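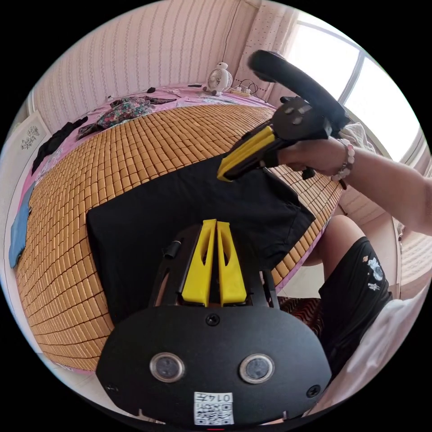 3.2 Upkeep of the hand-held grippers

The units get knocked about far more than the bench arm does, and most of our lost time in March came from them, so this section sets out how one pair is put together, checked and mended. A pair means 2 grippers, one for each hand, worked by the same person at the same time. Homes rather than the lab, so no tool trolley, no clamp, often no table. Figure 3 shows a pair in use over a black T-shirt spread flat on a bed, and the woven mat under it matters here: the finger tips have to get beneath thin cloth without catching on the surface it lies on. A nick in the plastic is enough to snag. Fingers are therefore looked at first, before anything electrical.

Figure 3. Hand-held grippers at a garment task, seen from one unit of the pair. Yellow fingers in the foreground, second gripper in the right hand.

Finger check. Jaws closed by hand, held up to a window. The gap should be even from root to tip. If it widens towards one side the jaw is bent or the mount has worked loose, and it is nearly always the mount. Nip up the mount screws, look again. If still uneven, swap both fingers, never one. A new finger next to a worn one gave us uneven grip on hems and collars and we lost most of a day finding out why.

Body plate. The screws on the plate are done up by hand with the short driver, evenly, a little each at a time. Overtightening bows the plate and the sensor windows then sit at slightly differnt angles. Wipe the windows with a dry lens cloth. No spray. Lint builds up quickly on garment work, much faster than in the kitchen sessions, so wipe between garments and not just at the end. The label with the QR code must stay clean and readable as the log is keyed to it; a scuffed label is reprinted the same evening.

Zeroing. Open fully, close fully, 2 times, then read the width at closed. Anything off zero gets a fresh calibration. The Bistlow firmware keeps the old value if power drops half way through, so check it has saved. We did not know this at Walville and had to throw out 677 recordings, all with closed jaws logged as slightly open. Could have been put right afterwards by shifting the values, but the drift was not constant so we left them out.

Wear. Fingers are changed at 3750 closures or at the first visible crack, whichever comes first. The limit was set by Karla Ventura from the Sisex bench rig and has not been tested seperately on cloth. Probably cautious. Cracks start at the inner corners of the cut-outs, low down, and are easy to miss against yellow plastic in poor light. Run a fingernail along the edge.

Spares carried to each home: one full set of fingers, mount screws, driver, lens cloth, printed labels. At Bañuelos we also took a spare body, not used. Swapping fingers in the field is quick, swapping a body is not, as the whole unit needs calibrating again before the next recording. Faults and repairs were written on the session sheet and copied into the log the same evening, see 3.3.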